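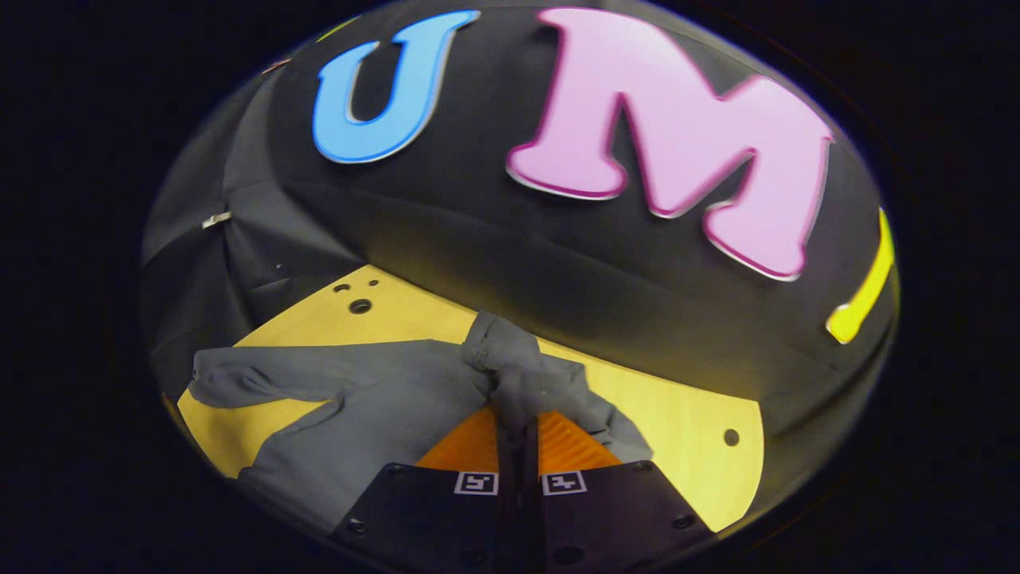
Our question for the term was whether the Trandik hand gripper picks up soft things better with smooth finger pads or ribbed ones. Marlies Gasser wanted to compare two whole robot arms, but the school doesn't own two whole robot arms, so we compared pads. We started with cloth, as it has no handles and no manners. The orange pads with the fine ridges were our ribbed set, and with those on, the grey cloth came up in a peak between the fingers while the rest of it stayed spread over the yellow board. We called that shape "the tent" and it ended up as a column in our results table.

Method

Each of us did our share of the 322 grabs, with the gripper held in one hand and no arm attached. There were 4 objects: the cloth, a sock, a bread roll and a foam block. A grab counted as good if the object stayed between the pads for 8 seconds while the holder stood still. Standing still was harder than we'd planned for. Renato Macaraeg did most of the timing and also most of the sighing.

The wide lens on the gripper gives a round picture with black corners, and both fingers block most of the bottom of it. We thought about swapping it for a flatter lens from Ellport. Mr Wyss lent us one and we used it for a single afternoon. Straight lines looked straight, which was pleasant, but we kept losing the edges of the cloth, so back went the round one.

The square markers on the fingers tell the software how far apart the fingers are. If a fold of cloth flops over a marker, the Favus program guesses, and it guesses with great confidence. We threw out any grab where that happened and did it again.

Results

The ribbed pads won on the cloth and the sock. The smooth pads tended to let the cloth slide out from the top of the tent, slowly enough that you could watch your mark going with it. On the foam block there was no difference we could defend. The bread roll did better with smooth pads, if "better" means it still looked like a bread roll afterwards. By the end of the second session this was a matter of opinion.

Pinching from straight above worked well when the cloth was already wrinkled. When it was flat, both sets of pads skated over it. Marlies found that pushing down lightly before closing the fingers gave them a fold to bite on, and after that we all did it her way. This does mean our early flat-cloth grabs and our late ones aren't really comparable – we've put them in separate rows and hope that's enough.

Problems

People squeeze differently. Renato closes the gripper like a stapler. I close it like I'm sorry for the cloth. We should have set a fixed closing distance at the start, and Ms Gosling did suggest this in December, in writing.

What we'd do next

Put the gripper on the Campbell arm, if the other class ever finishes with it, and repeat the cloth grabs with ribbed pads only. Emil Auer has offered to write the closing routine. The bread roll will not be taking part.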